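Subject: Re: [teach-by-hand] Hand guiding or remote for the PC strip-down?
From: Sum-yee Chien
To: teach-by-hand list

Hi Aksel, hi all,

Aksel Lauritsen wrote:
> We're starting on desktop PCs at Jesthorpe in April and I can't get
> a straight answer out of anyone here. Do you grab the arm and push it
> through the job, or drive it from a controller? Ha-rang Ki says
> hand guiding is quicker to learn but his memory modules keep
> jamming halfway out. Also, how many demos before it's worth training
> anything? I've been told 200 and I've been told 3,935, and I'd like
> to know which of those people was joking.

Oh, I'm so glad somebody asked this! We've been at exactly this job at Kodell and I've changed my mind about it twice.

We began with hand guiding, same as Ha-rang. It's lovely for the big moves. You take hold of the wrist, walk it over to the case, and within an hour a new person has a feel for where the elbow wants to go. Gun-woo Wang had never touched an arm before and was recording usable approaches before lunch.

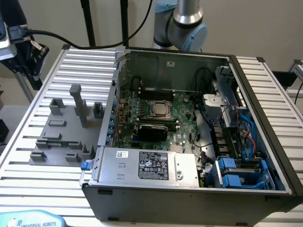 Where it went wrong for us was the last few centimetres. With your own hand on the wrist you lean on it without meaning to, and the force readings get muddled up with your shoulder. The demos look fine when you play them back and then the learned version pushes sideways. I'd bet a good lunch that's what is jamming Ha-rang's modules.

So now we do a mixture. Hand guide to a spot just above the slot, stop, step back, and do the grip and the pull by remote with the speed turned right down. Duangjai Onsri worked out the handover between the two (she calls it the Billey switch, ask her why, it's a long story) and it's made a huge difference. You do lose the feel of the thing, and for the first few days everybody hates it, but the recordings are so much cleaner.
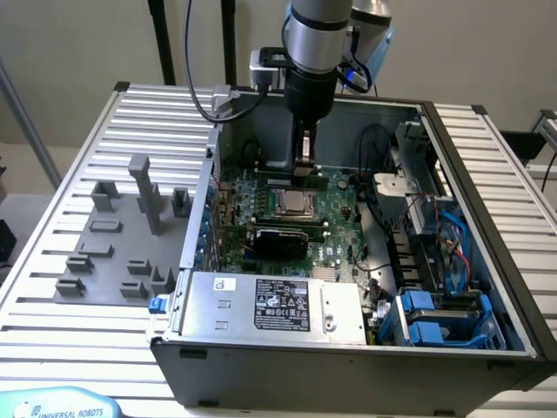
Fingers are the other half of it. We went through several shapes before settling on a narrow pair, and I'd spend time on this before you record anything, because changing them later means throwing demos away. Memory is a tight fit: the slots sit just above the processor, so when the fingers close on a module you want them coming straight down with nothing sticking out to catch on the retention lever. Teach the approach from above every single time. If one person comes in at a slant and another comes in straight, the model splits the difference and that's no good to anyone.

As for numbers, I'd side with your 200 person for one part in one model of case. We trained the first time on 42, just to see, and it got the idea but was hopeless about letting go. At 200 it was a different animal. I can only think the 3,935 is for lots of parts and lots of makes, in which case fair enough!

Two small things. Keep your fixture where it is between sessions, we nudged ours once and lost an afternoon. And record the fumbles as well, with a label, as long as the person recovers. Those have been some of our most useful runs.

Has anyone tried the Han controller for the pulling part? Gun-woo is keen and I'd love to hear before we order one.

Cheers,
Sum-yee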